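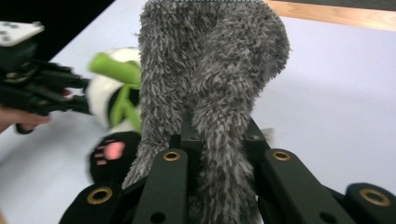

Kuden notebook: two-handed plush handling, September

Home Notebook Methods Data log People

Started 9:40 am, second cup of tea already gone.

Back on the soft stuff. The question is still the one Demetrius wrote on the whiteboard: does it help Ung (our policy, for anyone reading over from the Pivomwood side) if the demonstrator deliberately shows the recovery after a poor grasp, or does that just teach it to grasp poorly? I've been going around in circles on this and wanted a clean comparison, so we're splitting the demos into two piles. Clean pile: grasp, lift, hand over, put down. Messy pile: same task, but the first pinch is a bad one on purpose and you have to fix it without dropping the toy.

Panda and the grey shaggy one again. I like the pair of them because they go wrong in different ways. The panda has a proper body to push against, so a bad pinch slides. With the shaggy one the fingers close happily on fluff and you get a lovely confident-looking grip on basically nothing (my favourite failure, it looks so good on the plots!). The other headache with long fibres is that they get in between the links, and then when you open up the toy sort of thinks about it before letting go. If your hand is already moving off by then, the release point in the log is plain wrong.

So, new rule for both piles: open, count one in your head, then move. I know it makes the demos slower. I tried it without the count first and Lekurent was marking the release while the toy was still hanging off the gripper, which is no use to anyone.

Target is 66 episodes per pile. Episodes get trimmed to 800 samples, and anything that runs past 900 goes in the bin without me looking at it, otherwise I start making excuses for the ones I like. First trim pass threw away far more messy episodes than clean ones. Should have seen that coming, fixing a grasp takes time. But it means the messy pile is skewed towards easy fixes, and that's precisely what we don't want. Need to think. Options: raise the cutoff for both, or trim from the first contact instead of from the start of the reach. Leaning towards the second, there's a lot of dead reaching in there anyhow.

11:15. Redid the trim from first contact. Much better, lost only a few and the two piles come out close to the same length. Kept the old trim in a separate folder in case I've done something daft.

Hand-eye notes while I remember: keep the wrist view pointed at the place you're about to pinch, even when it feels awkward. My left wrist wants to roll inwards on the panda and then all the left view gets is belly. Also watch the cables when you cross over. If you're pulling against one you can feel it in the grip, and it'll be in the trajectory as well.
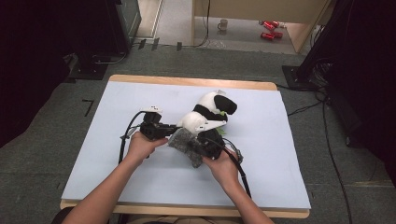
Otakar reckons I've got the comparison the wrong way round. His point, over the bench and then again at lunch, was that my deliberate bad pinches aren't real mistakes, because I know the fix before I've closed the fingers, and the policy will never be in that position. He'd sooner have someone do the task too fast and keep whatever goes wrong. "You're acting," was how he put it. Fair enough, a bit rude, and he's probably half right.

Went and looked at the messy pile with that in mind. The deliberate ones do have a tell: there's a tiny pause before the bad pinch, in my episodes anyway. Demetrius's are smoother but he always misses on the same side. Ung could easily pick up on either of those.

So there's a third pile now, the hurried one. No planned mistakes, just go quicker than is comfortable, and keep the one-count on release (Otakar wanted to drop that too, I said no). Got 22 done before my forearms packed it in. Nearly all usable on a first skim, though I haven't checked the release markers yet.

To do:
- release markers on the hurried pile
- same trim, from first contact, all three
- ask Demetrius to do half the hurried ones so it isn't only my wrists in there
- train on clean alone first, then clean plus each of the others, same seed
- brush the fluff out of the links, it's getting silly

Stopped 4:20 pm. Training queued for clean only.

Contact the Kuden notebook | © Pivomwood | Back to top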